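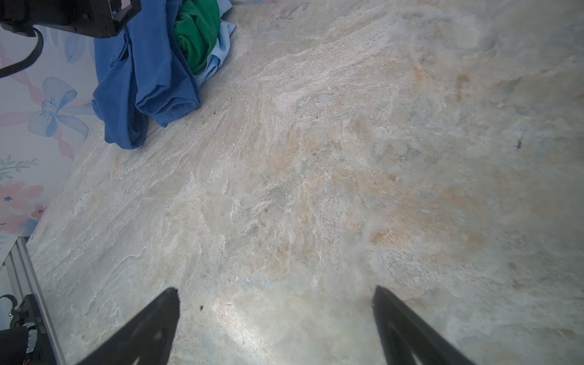

Last updated: November, 9:40 pm

Subject: Re: [oltunberg-home] marble floor going dull by the front door

Hi all,

Jumping in on this one since I went through the whole thing last winter and still have opinions (sorry in advance, it's long).

> We moved into one of the older places on the Oltunberg hill this
> summer and the entry hall is marble, or at least I think it's
> marble. It looked great when we got here. Now there's a dull path
> from the front door to the kitchen and a couple of rings where
> somebody set down a glass. I've been mopping with vinegar and
> warm water like my mother always did. Is it ruined? One place
> quoted us 600 to refinish it and I nearly fell over.

First thing, put the vinegar away! Real marble hates acid, and lemon cleaners are just as bad. Those rings are probably etching, so no amount of scrubbing will lift them, and you can wear yourself out trying. Ask me how I know. I did a whole hallway on my knees with a lemon spray and made every mark bigger.

Before you spend anything, find out if it's stone at all. A lot of houses up there got marble-look tile in the kitchen and real marble in the hall, or the other way around. Look for a spot where you can see an edge, under a threshold strip or next to a floor vent. If the veins run down into the piece, it's stone. If there's a thin printed face on a plain body, it's tile and you can quit worrying about acid, although I'd still skip the vinegar on account of the grout.

The dull path is most likely grit. We have that gravel walk and it comes in on everybody's shoes. What helped us more than any product was two mats, one outside and a long one inside, plus a dry dust mop every evening. It takes me less time than feeding the cat. For washing I use the neutral stone soap from Clovitix, a capful in a bucket, and then I go over it with plain water and dry it with an old towel. If you skip the drying you get a film, and then you think the soap is no good and buy another one (I own four).

For the rings I used a polishing powder from Sadeghi, the hardware place down on Tinach Street. 26 dollars for a tub and I've barely made a dent in it. You wet it, rub it with a felt pad for a few minutes and wipe it off. Do a test patch behind the door first. It got rid of the light rings completely and one deep one is still there, under a plant now.

As for the 600, it might be fair if they're grinding the whole hall, but ask if they'll do polish only. The people we called wanted 55 just to come look and took it off the bill after, and they were in and out in an afternoon.

Somebody asked last month about sealing. I put a few drops of water on the floor and leave them for around 15 minutes. If the stone goes dark underneath, I seal it. Ours needed it by the door and nowhere else.

Does anyone know if the stone soap is okay on slate? We've got a hearth that's starting to look sad.

3 replies | 11 shares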